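Mixed Fruit Plates: Frequently Asked Questions

Print this page | E-mail this page

Wulska Guest House, Wasstead. Maintained by Zuweira Arthur. Last revised Mar 28, 2019.

Which fruit can share a plate?
Citrus, kiwi and whole tomatoes can share a plate for the length of a visit. For storage, keep kiwi away from ripe tomatoes, as the gas they give off speeds softening.

What goes on first?
The largest piece. A full-size orange takes up most of the flat centre, and mandarins and smaller round fruit are then set against it. Small pieces placed first tend to roll up the rim when the orange is added.

Does fruit have to be sorted on a table?
No. Any flat, clean, covered surface will do. Spread the pieces apart so that soft spots can be found before plating.
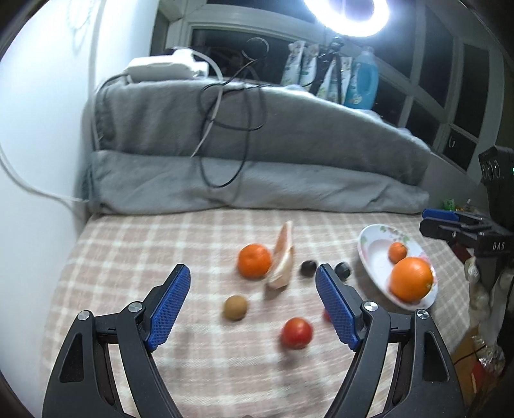
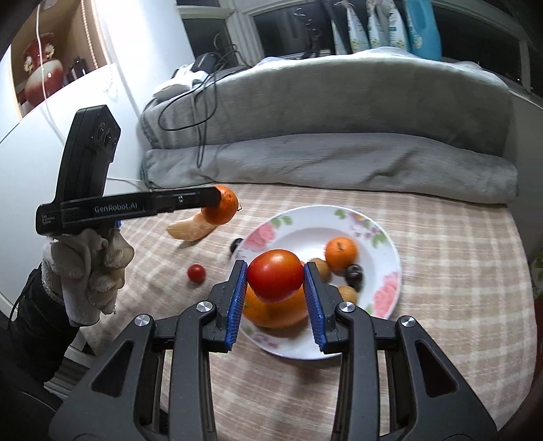
Tomatoes and citrus with a flower-patterned plate.

Should tomatoes be washed first?
Yes, in cold water, then dried with a cloth. Leave the skin whole. Cut tomatoes go on a separate dish and are put in the fridge.

How long can peeled pomelo be left out?
The house limit is 141 minutes, counted from peeling. Whole citrus has no such limit and may stay in the room overnight. Peeled segments should be placed last, on top or to one side, where they carry no weight.

How much does a plate hold?
The Nidier plates in the upstairs cupboard are rated by us at 558 grams of fruit. The Bošković plates are deeper and may be filled to the rim. There are 32 plates in total; 15 are kept for rooms.

How is juice removed from a blanket or tablecloth?
Blot with a damp white cloth, colour side down. Do not use hot water on tomato. Repeat until no colour transfers, then launder as the label directs.

Is fruit supplied all year?
Yes, but the selection changes in September, when local oranges become scarce and more kiwi is bought in.

Print this page | E-mail this page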